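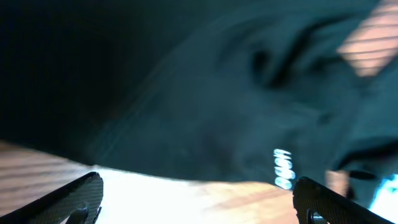 Dark teal fabric with white printed characters.

Tài Bùi and Marcelle Pons have signed on for the lead roles in "The Understudy's Husband," a new television drama from the production company Hokier, which confirmed the casting in October after several weeks of letting everyone else confirm it first.

The series runs 14 episodes and is set in Skekham, a port town with one theater, one decent restaurant and a great many people who have not forgiven each other. Bùi will play Laurent Bouvier, an insurance adjuster who wakes up from minor knee surgery to learn that he has been declared dead, cremated and, from what he can gather, only moderately missed. Pons plays his wife, Odile, an understudy at the town theater who has spent nine years waiting for the leading lady to catch a cold. Between the funeral and the life insurance, Odile has finally bought a controlling share in the building and given herself the part.

Laurent's return is therefore a problem. The payout would have to go back, the theater would go with it, and opening night is three weeks away. The couple agree that he will stay dead until the reviews are in. He takes a job backstage under another name, in a mustache that the script describes as "legally sufficient."

It is the first time the two actors have worked together, unless you count last year's "Salt Weather," in which they were billed side by side and never shared a line. Bùi played a lighthouse keeper who died in the second episode. Pons arrived in the third to ask where he was.

"I've been dead in four shows now, and this is the first one that kept paying me afterward," Bùi said at the announcement. Asked how he was preparing, he said he had been growing the mustache, and that his mother had asked him to stop.

Pons was more guarded about her character, who does some fairly terrible things before the first commercial break. "I like her," she said. "I wouldn't lend her my car." She also revealed that she will perform large parts of the play within the show, a five-act tragedy called "The Widow of Bultis" that the writers had to invent and then, when the scripts came up short, finish. Early readers of the scripts say it is quite bad and that Odile is very good in it, and that the plot depends on both.

Hokier has had an uneven couple of years. Its hospital thriller was pulled halfway through its run, and its costume epic about rival salt merchants spent so much on boats that the final battle took place indoors. The new project looks thriftier. Most of it will be shot inside a former cinema with 82 seats, with some 4,000 square feet of dressing rooms and workshop space built next door. The company says the size of the house was an artistic choice. It has declined to say the same about the catering.

Fans of the original story may have questions. The series is adapted from a radio serial that ended with Laurent walking into the sea, or possibly into the parking lot beside the sea, the sound effects being open to interpretation. The message boards have been arguing about it ever since. The writers say they have settled on an answer and that half the audience will be furious — they did not say which half. 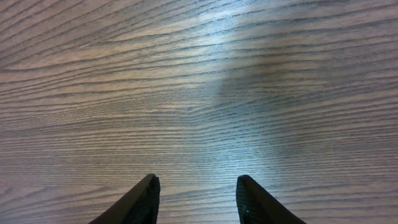
There is also the matter of the leading lady. In the serial she was heard only as a cough behind a door, but on television she will presumably need a face, and Hokier has yet to name the actress. The part is said to run to 42 pages across the season, most of them complaints. Pons, asked whether she had a preference, said she hoped for somebody in poor health.

Also joining the cast, according to the company, are a detective who suspects nothing until episode eight, a stage manager who suspects everything right away and is ignored, and Laurent's brother, who gave the eulogy and would rather not discuss it. Names for all three are promised soon, a word Hokier also used about the second season of the hospital thriller.

Filming starts once the cinema's roof has been looked at. The first two episodes will air together on opening night, with the rest following weekly at 9 p.m., and a short prequel covering the knee surgery will be available online for anyone who feels they need it.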